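Passport renewal at the consulate in Rudd

Thursday, October 23, 2025

My passport runs out next July, which sounds like a long way off until you find out how many countries want six months left on it when you arrive. I've lived in Tremard for a good while now and the nearest consulate is in Rudd, so I took a day off work and went.

The news before I left was all about the talks. The foreign ministry has been going back and forth with Ovilness over visa-free travel since the spring, and the last round ended with a joint statement that didn't give a start date. I had some hope that the consulate would know more than the papers did. The woman at the window said they had received no instructions and that the old rules apply until they do. She said it like she had said it a lot that week.

For anyone else who has to go, the process went like this. You book online, and the slots open at midnight and are gone by breakfast. Mine was for 9:15. The train from Tremard takes 784 off the fare card for a return ticket, so check your balance first. I hadn't, and I had to top up at the station with a line behind me.

At the door they take your phone and give you a plastic tag. Bring the old passport, proof of address and two photos. The form is the long one, not the short one the website links to. They had paper copies on a table by the stairs. The fee is 300 and they don't take cards at the window. There is a cash machine across the street that charges for withdrawals, and a free one at the Stavon bank two blocks down.

I was number 676, which worried me, but the numbers don't start over each day. I waited nearly 15 minutes. The waiting room had the ambassador's portrait and a rack of leaflets on voting from abroad, and I took one. You have to register again if you've moved since the last election, even within the same city. I didn't know that.

They kept the old passport and gave me a receipt. I asked if I could travel on the receipt and the answer was no. If you have a trip planned, ask for the temporary document at the same appointment, as they won't add it later without a new booking.

The next round of talks is supposed to be in Ovilness, and I'll put up another post if the rules change.
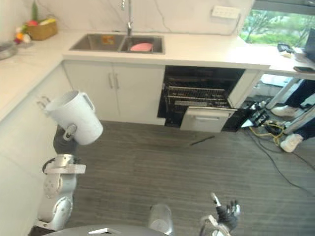 Same window, same answer when I went on behalf of my mother. One thing to add is that they let me keep her old passport until the new one was ready, but I had to ask for that before handing over the form. It might be worth a try if you need it as ID in the meantime.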